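**Ticket 555: Arancibia kitchen kit, fridge routine stops after door opens**

Status: open, waiting on customer
Product: Arancibia head unit and fridge task pack, trial license
Site: Sisar test kitchen
Opened: November 2022

**Reported problem**

The "open fridge, fetch item" routine gets through the door step and then stops. The log shows "shelf edge not found" and the unit goes back to standby. Same result on 3 runs in a row. The table routines from the same pack run fine.

**Setup**

- Task pack installed from the Godska download page, default settings
- Door step timeout: 30 seconds
- Head height: factory setting
- Fridge stands next to the table, door opens to the right

**Tried so far**

1. Restarted the head unit and reloaded the task pack. No change.
2. Ran head calibration again. It passed, but the error came back on the next run.
3. Raised the timeout to the maximum. The routine waits longer and then gives the same error.
4. Turned off the table map, in case the unit was picking up the table edge in place of the shelf. The error now reads "no edge in range."
5. Put the table map back on and saved a head view with the door open.

The manual says the head should turn toward the inside of the cabinet once the door is open. The saved view has the wall and tabletop on the left, the side panel of the fridge, and the door shelf on the right. I can't find a setting for the turn angle in the trial version. If it's only in the paid version, please say so, as that affects whether we buy.
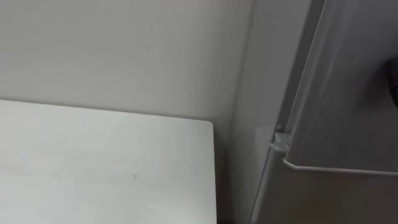

Prarkach support: The turn angle is in the trial too, but it's under Appliance Profile and not under Head. The default profile is for a door that opens to the left. Set the door side to right, save, and run calibration again from the profile page. The general calibration doesn't update the profile. Please leave the timeout at the default while you test, and attach the full log if the error comes back.

**Next step**

Change the door side, recalibrate from the profile page, repeat the 3 runs and post the log here.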